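4.2 What people meant by "tidy"

I went into the Flamley interviews thinking I'd be writing about storage. I had a whole coding sheet ready (shelves, boxes, drawers, hooks) and I was pretty attached to it. Then Amra Stojanovska read the first 11 transcripts and told me that hardly anyone was talking about shelves. They were talking about surfaces! The kitchen table came up again and again, then the desk, then whatever flat thing sat next to the bed.

So we went back and recoded everything. That gave us 1263 passages where a person described a surface at home as tidy or messy, and I read every one of them, mostly in March with a lot of coffee. What struck me was how loosely people used the words. One woman in Marby called her table tidy with a week of mail on it, as long as the mail was in a pile. Her brother, same house, same table, called it a disaster.

Dudek's earlier survey (discussed in Section 2) treats clutter as a matter of how much stuff there is. I like that survey a lot, and Zbigniew was kind enough to share his notes with me, but our people kept bringing up kind over amount. Books and mugs were mostly forgiven. Cords were not. Anything with a cord on it got complained about, even when it was the only thing on the table, and several people went on about chargers for so long that I had to steer them back to the question. Power strips are a good case (Figure 3), with a body that takes up little room and a cord that goes wherever it likes.
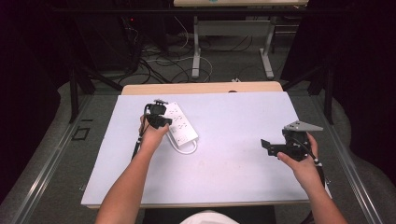 Figure 3. A white power strip, its cord in a loop at the lower end.

I don't want to push this too far. The Renema homes were older and had fewer wall outlets, so people there simply owned more extension cords, and that could explain part of the grumbling. We didn't ask about outlets until the second round, which I regret. Amra thinks the effect would hold up anyway; I'm less sure, and the Rusnák homes in Section 4.3 are where we disagree the most.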